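9 Sep 2022

Drove out to Brarndale for the open day at Ollau. Left the house early and still hit the road work by the bridge, so I missed the welcome talk. Got a visitor badge and a cup of weak coffee and joined the second group.

Shazia Jafri took us through. She has run the handling lab since March. The building used to be a seed warehouse and it still has the old loading doors. They have 14 arms in there now, most of them on benches, 2 on carts. I had expected more noise.

The first stop was sorting, which went too fast for me to follow. The second was the one I drove out for, picking up plastic containers. Shazia said the smooth frosted kind gives them the most trouble, so they go for a rib or a seam if there is one. We could watch on a monitor what the wrist camera saw. I stood at that one through the whole question period and let the group go on ahead. 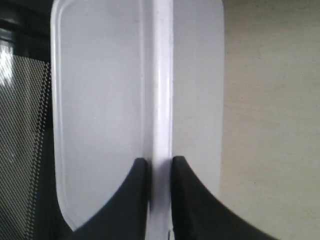 Lacey Crabtree said she would want to see it run a full shift before she believed any of it. At Toltar they bought a machine on the strength of a demonstration and it sat under a tarp for a year. Shazia did not argue. She said their longest run so far was 900 picks, and that they had stopped it 103 times. I wrote both numbers on the back of my badge.

Lunch was sandwiches in the old office. Talked with Lacey some more about floor space and who would do the repairs. She thinks the price will come down. I am less sure.

In the afternoon they showed the software, called Amin. It was mostly slides. My knee was bothering me so I sat in the back and left before the last session.

Home by six. Need to send Shazia the sizes of our tubs, and ask whether they would test a few if I mailed them. Also left my umbrella there.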